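Stacked Storage: Your Questions, Answered With Some Patience
Jun 22, 2024 – by Bríd Tierney
Print this page | E-mail this page

Can I put one small cabinet on top of another?
Yes, and people will anyway. Put the heavier one at the bottom and check that it stands level before you add the second.

Do they have to match?
Mine don't. Cream plastic over dark brown wood is a bold look, and I have stopped defending it. 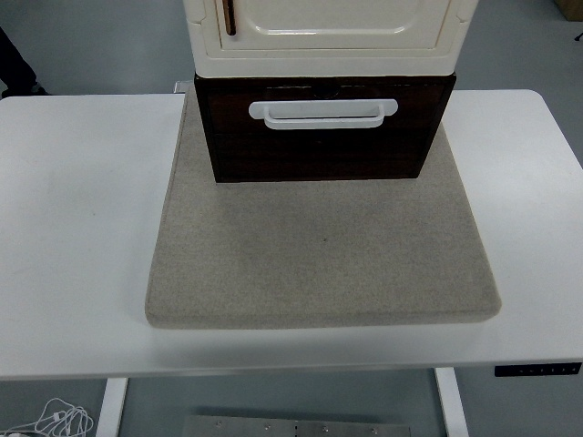
The stack, on its felt pad.

What is the pad for?
Scratches, mostly the desk's. Thick felt also muffles the thud when you shut a drawer in a temper. Brush it now and then; pale felt keeps a record of every speck.

The top cabinet overhangs the bottom one. Is that bad?
A little on either side is fine. If you can rest a coffee cup on the overhang, swap them.

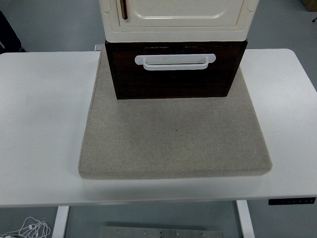 2 min read

Why a white handle on a brown drawer?
You can find it in poor light. Taste is a separate department.

Should the stack sit at the back of the pad?
I like it there. The spare felt in front is a good place to put down whatever you just took out, until it lives there permanently.

Comments (2)

Ilídio Paiva: I swapped mine as advised. Now the drawer sticks. Thank you so much.

Uststead reader: Where do you get felt that thick? Mine is basically a napkin.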